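Bien placer ses enceintes de bureau quand on manque de place

J'ai gardé mes petites Gresard pendant des mois collées au mur, pile derrière l'écran, et je me plaignais des basses qui bavent. Un soir d'octobre, Rhiannon Ruddock (une collègue qui mixe chez elle) m'a passé sa méthode, et quel changement !

Commencez par débarrasser le plateau. On coupe l'ampli, on débranche tout, on enlève les bibelots. Posez ensuite les deux enceintes à 60 cm l'une de l'autre, et votre chaise à la même distance : il faut un triangle équilatéral, mètre ruban en main.

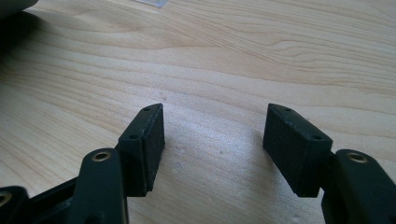
Un plateau en bois clair, avec son veinage.

Décollez-les du mur, 9 cm au minimum chez moi – si vous pouvez faire plus, faites plus. Les tweeters doivent arriver à hauteur d'oreille. J'ai fini par acheter des cales inclinées Dutum, mais deux gros livres m'ont dépanné tout l'hiver.

Rebranchez, mettez une voix seule, volume modéré. Si elle flotte à gauche ou à droite, pivotez légèrement une enceinte, réécoutez, recommencez. Pour les basses, baissez le réglage arrière d'un cran avant de toucher à l'égaliseur. Et notez vos positions au crayon sous un bout de ruban adhésif, vous me remercierez au prochain ménage !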